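To: Drurkwood Toy Library members' list
Subject: Re: Late fees over the November break

Ovidiu Ciobanu wrote:
> Will loans due during the closure attract the usual fee?
> The Fledeck branch told me they would.

Dear Mr Ciobanu,

No fee will be charged for the closure period. The advice given at Fledeck was incorrect and the branch has been notified.
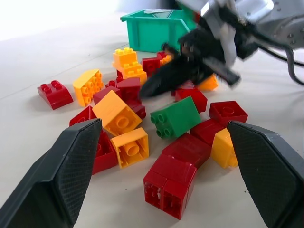 Members holding items from the Sakia collection should note that the 90-day limit still applies - renewals must be lodged by 5 pm on the final day of trading.

Regards,
Membership Office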